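Suture Practice Gallery, Rezaei Skills Room

Welcome to the gallery! We started keeping these pages in July, when the bench at Brorkow finally got decent lighting, and the collection is now up to 644 close-ups of stitching work. I love looking through them. Closing a wound seems like such a simple thing until you see the work this near, and then every crease in the surface and every bit of thread starts to matter.

Page 24 is all about needle handling. If you're new to this, keep an eye on where the jaws hold the needle and on what the thread is doing while the next bite is being set up. Those two things tell you so much! I also like to follow the edges of the opening from end to end, because the color and the layers change as you go along (the tapered ends are my favorite part, and a real pain to close neatly).

A few notes for regular visitors. The Stelilska set on knot tying has its own page now, and the Hullia set on continuous stitches will join it once I've sorted the captions. Pages are limited to 5 entries so they load quickly on a phone, and some, like this one, have fewer. Spotted a mistake in a caption? Please write in, I fix them as soon as I can.

Close-ups of wounds from this point on, so skip ahead if that isn't for you. Everyone else, enjoy!

Page last updated November 24, 2022
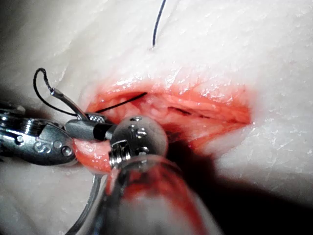

Curved needle held in the jaws of the grasper, with dark suture crossing the open incision. Such a lovely clear look at the layers inside!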